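How I Sort Out the Silverware Drawer (Chopsticks and All)

My silverware drawer got so bad in May that I couldn't close it without shoving a spoon down with my thumb first. I cook a lot of noodles and a lot of soup, and I also eat plain old meatloaf, so I've got forks, chopsticks, soup spoons and teaspoons all living in one place. A regular tray isn't built for that! So this is what I do now, and it takes me maybe half a podcast.

What you'll need: a tablecloth, a dish towel, a tall cup or canister, and whatever drawer tray you already own. Mine is a Sturnine with 6 slots, bought for $3 at the thrift store in Prusonthorpe. Please don't run out and get a new one yet.

Step 1. Get it all out on the table. Put a cloth down first (metal on bare wood makes a racket, and it scratches). Don't try to be neat at this point. You want to see forks next to chopsticks next to spoons, because that's when you find out how much of the mess is one kind of thing. 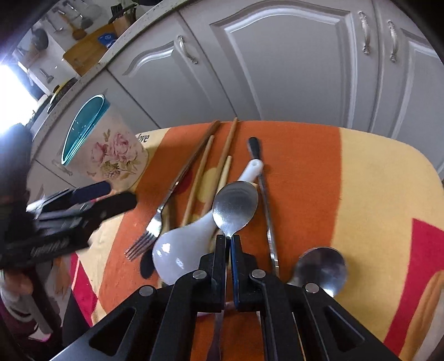
Step 2. Pull the chopsticks first. They're the longest and they get tangled up in everything else, so once they're gone the rest goes quickly. Match them by color and length, lay each pair side by side, and run your finger along the tips. Rough or splintery ones go in the trash. If you end up with a single, keep it for poking holes in pots when you plant seeds.

Step 3. Soup spoons next. The ceramic kind chips if it knocks around with metal, so I never put mine back in the tray. My friend Hina Afridi stands hers in a mug by the stove, bowl end up, and I copied her without shame. A folded dish towel in the back of the drawer works too.
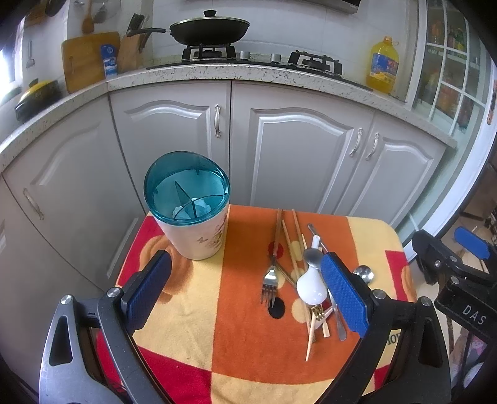 Step 4. Forks and knives. I used to separate these by set, and I gave up, as I don't own a full set of anything. Dinner forks in one slot, small forks in another, and knives all facing the same way so you're not grabbing a blade.

Step 5. Teaspoons and big spoons get their own slots. Nest them! Spoons stacked on their sides take up half the room.

Step 6. Wipe out the drawer before anything goes back. Crumbs get in there somehow, even under the tray. Warm water and a drop of dish soap is plenty, then let it dry with the drawer open while you have your coffee.

If your drawer is too short for chopsticks, lay them corner to corner or move them to the canister. Mine only fit on the diagonal, so the canister won.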